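Unlocked phone shows 4G but never goes above 3G speeds after switching carriers

Kamala Thampi
22 April 2019

I bought an unlocked Tukora handset in November and used it on Panganiban without trouble. Last month I moved my number to Clirkum to save some money. Calls and texts work. The status bar says 4G most of the time, but downloads are very slow and video drops to the lowest quality. I have restarted the phone, taken the SIM out and put it back in, and reset the network settings. The store told me the phone is "compatible" and couldn't say more than that. My sister has a phone bought from Clirkum and hers is fine in the same house. Is this a fault in the phone, or did I buy the wrong model?

Alcides Ayala

Check the model number first, under Settings, About phone. Tukora sold this handset in two versions, the 1351 and the 1546. They look the same and came in the same box. The 1351 was made for overseas networks and leaves out one of the low bands that Clirkum uses for most of its indoor coverage. It will still connect on the other bands, but the signal is weak inside a house and the speed falls off a lot.
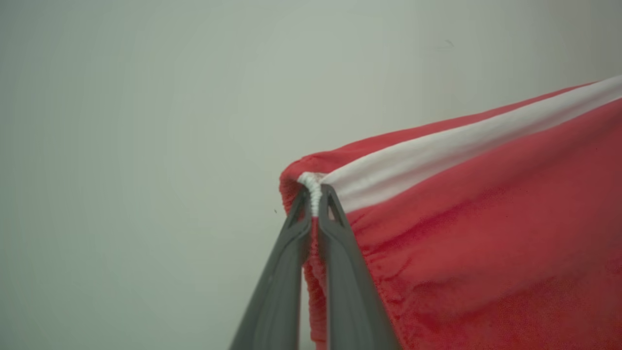 If yours is the 1546, the hardware is fine and the problem is probably the APN. Go to Mobile network, Access point names, and see if the old Panganiban entry is still selected. A network reset doesn't always clear it. Delete it, add the one from Clirkum's support page, and turn airplane mode on and off.

If it's the 1351, no setting will fix it. You can sell it or go back to your old carrier.

fesum_user21

Same thing happened to me, I just got a new SIM and it was ok after. Could be your plan too, some of the cheap ones are slowed down.

Kamala Thampi

It's the 1546. The old APN was still there. I put in the new one and the speed test went from 1 to 21 Mbps in the kitchen. Upstairs is still slower, but I can live with that. Thank you both.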